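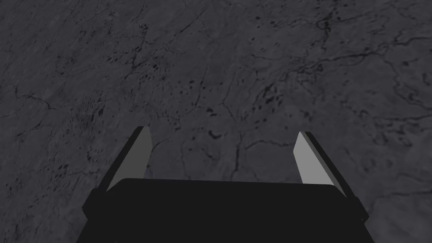
The Lykkegaard floor mat comes in one color, a charcoal that hides coffee and pencil dust, and I have had mine under a standing desk since October. I bought it after four hours on bare tile left my heels sore. It is firm, with less give than the Udar mat it replaced, and I stopped noticing my feet within a week. A dark gray, textured surface that runs from edge to edge looks plain, and plain suits my office. The texture does hold crumbs, so a damp cloth works better than a broom.

The corners were curled when I unrolled it. Two of them went flat overnight – the other two needed a stack of books. There was a rubber smell for 25 days, stronger with the heating on. Leif Juhl, who shares the office, wanted it moved to the hallway.

I would buy it again for a desk. For a kitchen I would still get the Udar, which rinses clean in the sink.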